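Section 4: Washing towels and cloths in your Hubmann

Right, so you've got the machine level, the hoses are on and you've run the empty hot cycle from Section 3 (if you skipped it, go back and do it, I'll wait). Now for the part I get the most messages about, which is towels. I've had my Hubmann since July and I do more towels in it than anything else, so I've made most of the mistakes already.

The printed booklet gives towels half a page, and the half page is mostly a picture of the dial. I've written it out the long way.

Before you start

Sort by weight as well as colour. A thick bath towel and a thin kitchen cloth in the same drum will never dry at the same rate, and the thin one ends up tied round the thick one like a scarf.

New towels go in by themselves for the first two washes. Reds, pinks and dark greens especially! I lost a very nice cream bath mat that way.

4.1 Loading

1. Shake each towel out before it goes in. Don't push them in as one lump.

2. Fill the drum to three quarters and no further. You want to be able to get your whole hand in flat above the load.

3. Check the rubber seal for corners poking out, then shut the door until it clicks. Mine needs a firm push on the lower half.

Caution: never wash one heavy towel by itself. It sticks to one side of the drum, the machine can't balance it, and on the fast spin mine walked far enough across the floor to pull the plug out. Put a couple of others in with it.

4.2 Detergent

4. Pull the drawer out all the way. The compartment marked 2 is for the main wash and that's where your powder or liquid goes.

5. Use a bit less than the packet tells you. We're on soft water here and the full scoop left everything stiff as a board. If you're in a hard water area you'll want the full amount, so have a play with it.

6. Leave the softener compartment empty. I know, I know, they smell lovely, but softener coats the loops and after a few months your towels just push the water about. A small splash of white vinegar in there now and then does the job nicely.

Note: if you're using Komidex powder, it clumps in the drawer when the weather's damp. I put mine straight in the drum before the towels and have had no trouble at all.

4.3 Choosing the programme

7. Turn the dial to Cottons. There is a programme called Fresh Up and it's very tempting because it's short, but it's for clothes you've worn once and it won't shift anything from a kitchen towel.

8. Set 60 for bath towels and anything that's been near raw meat. Coloured cloths for dusting and drying up are fine at 40.

9. Press the Spin button until the display shows the speed you want. I use the top one for bath towels and 400 for the thin cloths, which come out so creased otherwise that you'd think they'd been chewed.

10. Press Start and hold it for a second. A quick tap only wakes the display up (I stood there for ages the first time).

Caution: the door stays locked for a little while after the cycle ends. Wait for the light to go off. Pulling at the handle wears out the catch, and a new catch isn't cheap.

4.4 If the display shows a code

E296: the drain filter wants cleaning. Turn the machine off at the wall, put a shallow tray and an old towel down, and open the little flap at the bottom. Go slowly with the cap, there's always more water in there than you expect.

E670: the load is out of balance. Pause it, wait for the lock, pull everything apart with your hands and start the spin again.

4.5 Drying and putting away

11. Get them out as soon as you can and give each one a good hard snap. It lifts the loops and makes a huge difference to how they feel.

12. Hang them by the short edge with plenty of air between. On a rack, use every other bar.

13. Fold only when they're dry right through, hems included. Hems are always last.

14. Store them in something you can see into. I like clear bins best, and you can keep your colours apart without labelling anything. 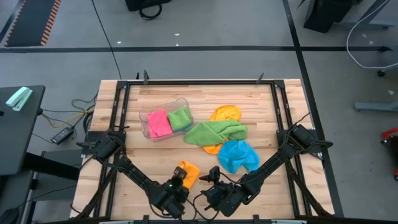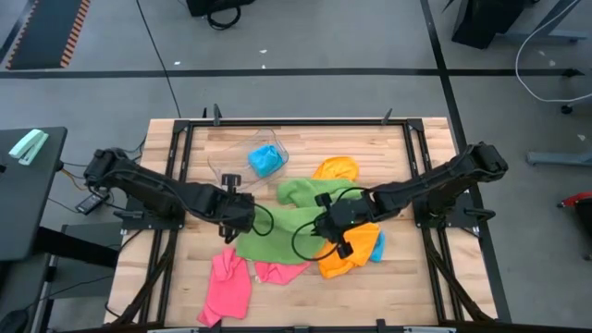

Coloured cloths on the table, with a clear bin for putting them away.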